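Boyer Compression Arm Sleeve (sold singly)

In stock. Sizes S to XL. Black or sand.

I started making these in my spare room after a summer of sore elbows, and I'm still a little amazed that people buy them! The Boyer is a long, thin, stretchy sleeve that runs from the wrist to the top of the arm. You can wear it under a T-shirt or over a bare arm, and I've gone through 7 versions of the cuff to get one that doesn't leave a red ring on me by dinner.

The cloth is a nylon and spandex knit from a mill I've bought from since the Zoltum days (that was my old shop name, some of you remember it). It's 80 percent nylon, so it dries fast on the line and doesn't pill much. The seam runs down the back of the arm. I tried it on the inside first and hated it.

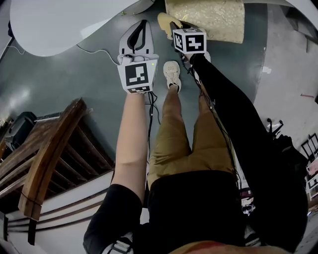
Sizing is the thing I get the most email about, so let me go through it. Measure around the fattest part of your forearm with your arm hanging down, then around your upper arm halfway to the shoulder, and go by the bigger number on the chart. If you're between sizes, go up. I sell the sleeves one at a time, and you don't need a pair if only one arm bothers you: a short sleeve with the left forearm bare and long black cloth all the way down the right is a perfectly good look, and it's how I dress most days myself. Left and right are cut the same, so you can swap arms whenever you like.

Washing: cold, inside out, with no softener. Softener kills the stretch, and I can't replace a sleeve that's gone baggy from it (I can tell, sorry). Hang it up to dry. I've put mine in the dryer on low by mistake more than once and it lived, but please don't make a habit of it.

What it won't do: it's not a medical garment and I'm not a doctor. If you have swelling or you've been told to wear a certain pressure grade, ask whoever told you. This one is a light squeeze for yard work, long drives, typing, that kind of thing.

If you want something warmer, look at the Jalach, which has a brushed inside and a thumb hole. The Clurnik is the short one that only covers the elbow.

Orders go out within 3 days. I'm closed for two weeks in May, and anything ordered then ships when I'm back. Returns are fine if it hasn't been washed.

Last updated August 22, 2021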